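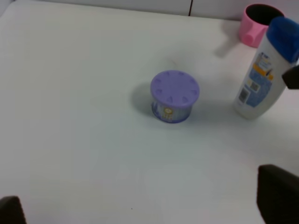 Studio Practice and the Working Artist
Handout 4: Preparing a grant application

Lecturer: Maëlle McKinnon

Purpose of this session

Students will prepare a short application to a project fund, using the Zeltmont Emerging Makers Grant as the set text. The draft is due at the start of the next tutorial and will be returned with written comments before the final version is submitted in December.

The Zeltmont grant

The grant offers two levels of support. Level A provides up to $2,000 toward materials, kiln hire or short-term studio rent. Level B provides up to $4,000 and is open to applicants who have already shown work in public. An applicant may apply at one level only. Travel is not covered, nor are tuition fees or work already finished when the application is lodged.

The project statement

The statement is limited to 400 words. Assessors read it before they look at the images, and many will form a view of the project from its first paragraph. State what will be made, in what medium, and where it will be shown or installed. A general account of the artist's interests belongs in the biography.

The Kongkaew application, distributed last week, is a useful model. Its opening sentence names the work (a set of wall-mounted stoneware forms), the venue and the months in which the work will be carried out. Students should compare it with the Lonar application, where the reader reaches the second page before learning that the project is a weaving.

The budget

List each cost on its own line, with the supplier's quote attached where the amount is over $400. Include a fee for the artist's own time. Students often leave this out in the belief that a smaller request will be looked on more kindly. Assessors are instructed to treat unpaid labour as a weakness in planning. Support in kind, such as the loan of equipment, should be shown as both income and expense so that the totals agree.

Letters of support

Two letters are required. At least one must come from the venue and should confirm the dates offered. Grestar Gallery will provide a letter to students taking part in the end-of-year exhibition; requests go through the program office, and nearly three weeks should be allowed for a reply.

For the tutorial

Bring a printed draft of the statement, a one-page budget and the names of both referees.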